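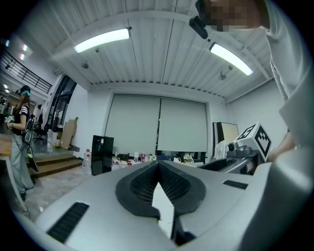
Does a rain delay ticket policy ever pay out, or is it just there to look nice?

Posted by grandstand_row26 in Baseball > Tickets and Ballparks

I went to a Mallska game in May with my two kids and my brother-in-law. First pitch was supposed to be at 7:05. They played two and a half innings, pulled the tarp out, and we sat under the concourse roof until after ten, when they finally called it. I paid $109 for the four of us, plus parking, plus whatever a tray of nachos costs now.

The back of the ticket says that if a game isn't "official" we can swap for "a comparable seat at a future home date, subject to availability." Fine. I went on the Grovo app where I bought them and every date I picked came up as not eligible. Evening games, afternoon games, the makeup game, all of it. I wrote to Grovo and they told me to ask the team. I called the team and they told me to ask Grovo.

While we were waiting, a guy ran out and belly-slid across the tarp, and the crowd loved it, and the announcer said the delay would be "a little longer" on account of the disruption. My brother-in-law thinks that's why the game got called, and that the club can say it wasn't weather and owe us nothing. That sounds like baloney to me, but so does the rest of it.

Has anyone here gotten a real seat out of one of these? I'm not after stories about a cousin who did.

Myung-ja Yeom
Member, 2,201 posts

Yes, twice, and both times it took more work than it should have.

Your brother-in-law is wrong as far as I can tell. Some kid sliding on a tarp doesn't change how many innings were played, and innings are what the ticket talks about. Read the exact wording on yours, though. I've seen clubs slip in "or other cause" and I've seen them leave it out. If the words "official game" are there and you only got two and a half innings, I'd hold them to it.

Forget the app. The "not eligible" message doesn't tell you much. When I ran into it, the seats had been bought through a reseller and the exchange had to be keyed in by hand at the box office. The phone line couldn't do it and neither could the reseller, so they bounced me back and forth just like you. What worked was going to the window with the order number, the original confirmation email and the card I paid with. Go when there's no game on. I was there 8 minutes.

"Comparable" is where they get you. The first time, they tried to hand me upper deck for what had been lower level on the third base side. I asked for the face value of both seats in writing and a better section opened up. Draw your own conclusions.

You won't see the parking money again. Also ask about a deadline before you hang around waiting for a good matchup. Mine had one, and it wasn't printed on the ticket.

Nemo

they never pay, its all fine print. just do a chargeback

Văduva

I wouldn't start with a chargeback. A friend in our section did that over a rained-out doubleheader and his account was locked for the rest of the season, including tickets he'd already paid for. Maybe they can't legally do that, but good luck sorting it out by the next home stand. Keep it for last, if the window says no.

I'm less sure than Myung-ja about the innings. If they list your game as suspended and pick it up later from the third, some clubs say your ticket is good for that date and no other. You mention a makeup game. Was it a fresh start or a continuation? If it was a continuation and it's already been played, you may be stuck arguing for goodwill, and I've never had much luck with goodwill.

grandstand_row26

Fresh start, they threw out the two and a half innings. I'll try the window with the email and the card and report back. Not holding my breath on third base side.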